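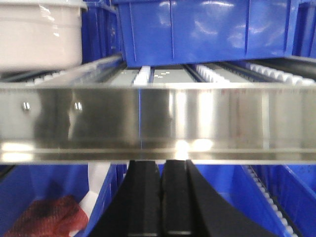 *Calha frontal em inox, com caixas azuis e uma branca no nível de cima.*

# Estantes dinâmicas do armazém de Sudholm

2019-03-28

Galeria da zona de picking depois da reorganização das estantes de gravidade. As obras começaram em dezembro, no corredor que dá para o cais, e seguiram depois para o corredor interior. As estantes foram montadas pela Trimcombe e as caixas são as que já usávamos em Rerkholm.

A fotografia mostra a frente de um dos módulos. As caixas assentam em pistas de roletes e a calha de inox fecha a prateleira do lado de quem recolhe. O bordo inferior da calha é dobrado e forma um lábio estreito a todo o comprimento.

## Notas sobre o módulo

**Calha.** O inox polido marca-se com facilidade. Limpa-se com pano macio e detergente neutro, no sentido do comprimento. Não usar esfregão. À esquerda veem-se dois fixadores redondos na face da calha; o aperto é verificado na ronda mensal.

**Caixas.** As azuis têm nervuras verticais nas paredes. Neste armazém servem para peça pequena embalada e as brancas ficam para devoluções já conferidas. Carga máxima por caixa: 7 kg. Uma caixa rachada sai logo da pista e vai para o palete junto à porta 2.

**Roletes.** A reposição faz-se sempre por trás. Se uma caixa não desce, retira-se a da frente e verifica-se a pista antes de empurrar. Os roletes de reserva estão no armário da oficina, em sacos de 80.

**Etiquetas.** As posições novas seguem a numeração da Abernathy, a mesma do inventário. A série 400 corresponde ao corredor interior. As folhas antigas com a numeração por letras deixam de valer e devem ser entregues no escritório.

Os pedidos de caixas adicionais fazem-se na folha afixada à entrada do corredor.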